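Prilau two-tier drinks rack - four stars

I bought the Prilau rack in June for the counter of our sandwich kiosk in Nandport, and it has been in daily use ever since. It replaced a wire one from Rolivier that rusted at the welds.

It comes flat in four pieces that slot together without screws. The instructions are a single drawing and the drawing is wrong: the side with the deeper notch goes on the left. Once I had worked that out it took ten minutes.

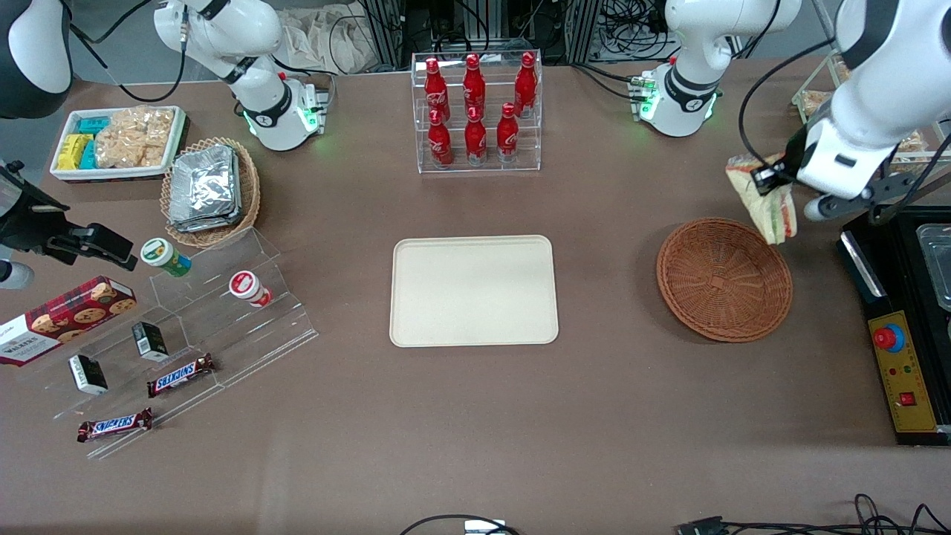

Cleaning is easy enough with warm water and a soft cloth. Don't use anything with alcohol in it - I did, and there is now a cloudy patch on the back panel. The rubber feet grip well on a dry counter and less well on a damp one. One came off in the second month and Prilau posted a spare without any fuss.

My main complaint is the depth. Slim cans tip forward when the one behind is taken out, so we keep those in the fridge now. Itsuki Noguchi at the Campos branch has the deeper model and says it holds them fine, but it costs a good deal more.

I would buy it again for bottles.

Akihiko Wada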